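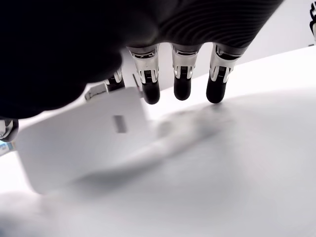 Monard today announced the first release of Indness, a collection of recorded manipulation examples intended for training learning systems that control multi-fingered robotic hands. The release contains 2721 episodes, each covering one attempt at one short tabletop task, with synchronized wrist video, joint positions and operator commands. The wrist view was selected because it keeps the fingers and the object together in the moments that decide a grasp, such as a dark hand hovering above a white tabletop with its glossy black fingertips still clear of the surface and a flat white object lying between the thumb and the other fingers. Those moments are short, and they are poorly covered in most of the recordings Monard had available when the project began.

The announcement was made on October 21, 2021. Indness is available to research groups under a no-fee license. Commercial use is handled through a separate agreement with Monard.

Scope of the release

The episodes cover 54 tasks. All are performed by a single hand at a table. They include picking up flat items, turning small boxes onto another face, placing objects into shallow trays, sliding a card to the table edge before lifting it, and passing an object from a pinch between two fingers to a full-hand grasp. Tasks that need two hands, tools with a power supply, or liquids are not part of this release.

Flat and low objects receive more recording time than any other group. They leave little room for a fingertip to get underneath, and a hand approaching from above hides much of the object from any overhead camera. Pale objects on a pale table add a second difficulty, as the edge of the object may be separated from the background by little more than a soft shadow. Monard chose to keep these conditions in the collection and did not add colored mats or markers to make the objects easier to find.

Each episode starts with the hand open and away from the object. It ends when the operator presses a pedal to mark the attempt as finished. Failed attempts are retained and labeled. An attempt in which the object is dropped, pushed off the table or gripped in a way the task sheet does not allow is stored in the same format as a successful one, with a code giving the type of failure and the time at which it was noted.

Recording method

Operators control the hand with an instrumented glove. Finger motion is mapped to the joints of the robotic hand by Cliltik, a software layer developed by Monard for this work. Cliltik records two streams at once: the position the operator asked for and the position the hand reached. The two differ whenever a finger meets resistance, and the difference gives a usable indication of contact on hands that have no touch sensors in the fingertips.

"We had a good deal of older data that showed objects being held and almost none that showed them being approached," said Colm Nic Giolla, who leads data collection at Monard. "A policy trained on that material closed the fingers too early. We changed the recording sheet so that the operator has to stop above the object, correct the wrist if needed, and only then go down. The episodes got longer, but the part we needed is now in them."

Operators work in sessions of no more than 85 minutes, including calibration. Calibration is repeated at the start of every session and whenever the glove is taken off. The fingers are first driven to their open limits, then each fingertip is brought toward the thumb in turn. If the measured closing position differs from the stored one by more than the set tolerance, the session does not start until the offset has been corrected.

Object placement is varied between attempts. A printed sheet gives the operator a starting region and an orientation for each object, and the order is shuffled for every session. Placement is done by hand. Monard did not attempt to reproduce exact positions, and the files should not be used for tests that assume them.

Review and labeling

Every episode is reviewed by a person other than the operator who recorded it. The reviewer checks that the video and joint streams are aligned, confirms or changes the outcome code, and marks four points in time: start of approach, first contact, stable grasp and release. Where first contact is hidden by the palm, the reviewer uses the difference between commanded and measured positions and sets a flag to show that the label was not made from video alone.

Blurred images are kept. Objects close to a wrist camera are often out of focus or in motion, and a system that will run with the same camera has to work with such images. Reviewers remove an episode only if a stream is missing, if the clocks of two streams have drifted apart, or if the wrong task sheet was used. Removed episodes are listed in the release notes with the reason for removal, although their data is not included.

A held-out set of 400 episodes has been set aside for evaluation and does not form part of the download. Groups that want results on this set can submit a trained model to Monard, which will run it and return the scores for each task. The held-out episodes use objects that do not appear in the public files.

File format and tools

Each episode is stored as one folder containing a video file, a table of joint values, a table of operator commands and a short text file with the task number, outcome code and time marks. All times are given in milliseconds from the start of the episode. Joint values are stored in radians, unfiltered. A reader written in Python is included, along with a viewer called Kong that plays the video next to the joint curves and allows labels to be edited and saved as a separate layer. The original labels are never overwritten.

Kong runs on an ordinary desktop computer and does not need a graphics card. The Cliltik mapping layer is not included in the release. Its output format is documented, so that groups with their own glove or other control device can record compatible episodes.

Known limits

The collection was recorded with one model of hand, at one height of table and under bright, even lighting. Monard expects systems trained only on this release to perform less well in dim rooms or on strongly patterned surfaces. The thumb leaves the camera's view in some wrist positions, and in those periods its state can be read only from the joint table. No force measurements are included.

"People should read the limits before they read the task list," Nic Giolla said. "If your hand has a different thumb, the video may still help you, but the joint data will need work."

Next release

A second release is planned for December. It will add episodes recorded on darker table surfaces and a set of corrections, in which the operator takes over from a running policy shortly before an expected failure and completes the task - the handover point is marked in the file. The folder layout will stay the same, and the existing reader will open both releases.

Groups that find labeling errors in the first release can send a Kong label layer to the Indness team. Accepted changes will be listed by episode number in the notes for the second release.

About Monard

Monard develops control software and data tools for robotic hands used in handling and light assembly. The company records, reviews and publishes manipulation data and supports research groups that build on it.

Press contact: Colm Nic Giolla, Data Collection, Monard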